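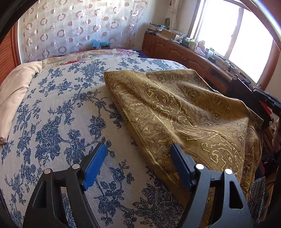

The two jaws of our gripper, open above the bed with the gold cloth on it.

How a Robot Learns to Fold
A page for young readers from the Purside Robot Club, Brerkdale

Please think about the last time you folded a towel. You took two corners, you brought them to the other two corners, and you were finished. Maybe you were talking with somebody at the same time. Your hands did the work and you did not need to tell them how.

Now imagine that you must explain this to somebody who has never seen a towel, does not know what a corner is, and has only two fingers. This is the work our club has chosen for this year. We want to teach a robot to fold cloth, and on this page we will explain how it is done. Difficult words are explained when they come the first time.

What is a gripper?

A gripper is the hand of a robot. Some grippers have five fingers like a person, but many have only two. We call these two fingers jaws, because they open and close like a mouth. Look at the tips of the black jaws in the photo. There is a blue pad on each one. The pads are the part that touches things, in the same way that you touch things with the ends of your fingers. The left pad has fine ridges, which are small raised lines. Ridges can help to hold something that wants to slip. If you look closely at your own fingertips, you will find ridges there too.

You can also find round silver pins on the jaws. A pin like this is called a pivot. A pivot is a place where a part can turn, as your elbow does when you bend your arm.

Our gripper is a hand tool, so it is not joined to a robot arm. One of us holds it and does the job with it, and a camera on the tool records everything. Later the computer studies these recordings. In the club we call one recording a "try."

Why is cloth so difficult?

A wooden block is easy for a robot. It has the same shape today and tomorrow. If the robot pushes it, the whole block moves, and it is still a block.

Cloth is different. When you pull one corner, the rest may follow, or it may stay where it is and make a fold. A bedsheet can be flat, or rolled, or in a ball under your pillow, and it is always the same sheet. The computer must understand that all these shapes are one thing.

Patterns make it harder. The bedsheet in our photo has dark blue flowers and branches, and the cloth on top is gold and olive-brown with a curly shape that is called paisley. Between them is a border with its own decoration. You see at once where the gold cloth stops and the sheet begins. A computer sees many small colored dots, and from these dots it must work out which line is the edge of the cloth and which line is only a printed branch. Then there are creases. A crease has a light side and a dark side, so it can look very much like an edge.

When we started, we used one plain white towel on a table. The computer became quite good with it. Then we gave it a striped towel and it tried to pick up a stripe. We laughed a lot, but it was an important lesson for us. If a robot learns with one towel only, it knows one towel only. Now we practice with many cloths and in ordinary rooms, with curtains and boxes and everything that people keep in their rooms.

How does the computer learn?

There are two ways to make a robot do a job. In the first way, you write every step. Go forward, stop, close the jaws, go up. This is good for a factory, where each thing is always in its place.

In the second way, you show the job many times and the computer looks for what is the same in each try. This is called learning from examples. You learned to speak in a similar way. Your family did not give you a grammar book when you were a baby — they talked, and you listened.

Our computer has now studied 628 tries. It sounds like a lot, and it is also a lot of folding! Our goal is 800 before the end of June, when we go to the Najafi Cup. This is a competition for school clubs, and every team brings a robot that can help at home.

We gave our program a name, Petis. Petis is not the gripper and not the camera. It is the part that decides where the jaws should go next. When we let Petis choose the first corner of a plain towel, it chooses well 70 times in 100. With a patterned cloth it is still much weaker, and we are working on it.

What makes a good try?

We made these rules after many mistakes.

Start with the jaws open, so that the camera can see the cloth between them.
Move slowly. Fast moves make the recording blurry.
Take hold near a corner. The middle of the cloth is not a good place to begin.
If you drop the cloth, do not hide it. Pick it up and go on.
Change something before the next try. Turn the cloth, or throw it down again, or take another one.

New members are often surprised by the rule about dropping. They think a good recording must be perfect. But a robot will also drop things, and it needs to see what to do then. The tries with a mistake and a repair in them are very useful to us.

Try it at home

You can feel the same problem as a robot with a small test. You need a kitchen towel, two wooden spoons and a friend.

Put the towel on a bed or a table. Do not make it flat. Take one spoon in each hand and hold them like jaws. Now try to fold the towel in half, and touch it only with the spoons. When you can do it, close your eyes and let your friend tell you where to move. Your friend may say only "left," "right," "forward," "back," "up," "down," "open" and "close."

It is slow, and perhaps you will become a little angry with the towel. We did too. After this, try the same test with a towel that has a pattern, and let your friend stand far away. Is it more difficult to find the corner?

Words to remember

Gripper: the hand of a robot.
Jaw: one finger of a gripper with two fingers.
Pad: the part of the jaw that touches things.
Pivot: a place where a part can turn.
Try: one recording of a job, from start to end.
Learning from examples: when a computer finds out how to do a job by studying many tries.

Questions we often get

Can the robot make my bed?
Not yet. A bedsheet is much bigger than a towel, and you need to walk to the other side of the bed. Our robot arm stands on a table and cannot walk.

Do I need to know programming to join?
No. You need to be at least ten years old and have some patience. Many members begin with holding the gripper and learn programming later. Some prefer to build things, and we also need people who check the recordings and write down which ones are good.

Does it hurt if the gripper takes your finger?
Ours closes softly, but we keep our fingers away from it. This is a rule in the club room — also for the adults.

Page last changed: 22 February 2023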